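Voslow Campaign Monitor, version 3: review

Voslow tracks how an advocacy video spreads across social platforms and sorts the public comments it draws. I ran it for one month on a short film about river dams released by a small nonprofit, Marano Watch.

Setup took 135 minutes, most of it spent on account permissions. The manual covers this poorly.
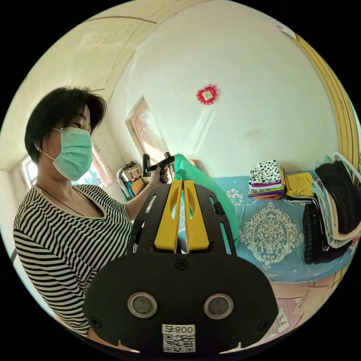
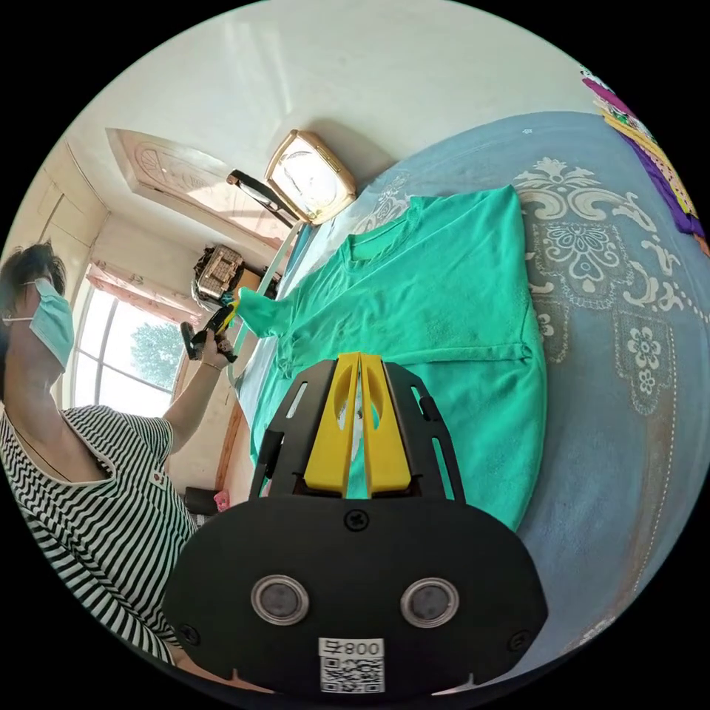

Vernell, posting under my earlier notes, reported that the comment sorter had marked plain questions about spending as hostile, and asked whether the new version still did so. It does, though less often. I hand-checked 920 comments and agreed with the label on 716 of them. Most of the misses were sarcasm, or criticism of the group phrased politely. Users can correct a label, but the correction applies to that comment only and does not train the sorter.

View counts are pulled once an hour. Reposts under a changed title are matched by audio, so a copy with new music is missed. Views of clips and views of the full film go into one total by default. Turn this off under Sources before quoting any number to donors or the press.

The share map is the strongest part. It shows which accounts passed the film on and at what time of day, and it exports to a plain table. Dead links stay in the table and are flagged. The older Villanueva tracker drops them, leaving gaps in the record.

Exports over one month require the paid plan. Alerts go out by email only.

Suitable for a group with one person free to check labels by hand. For raw counts alone, the free plan is enough.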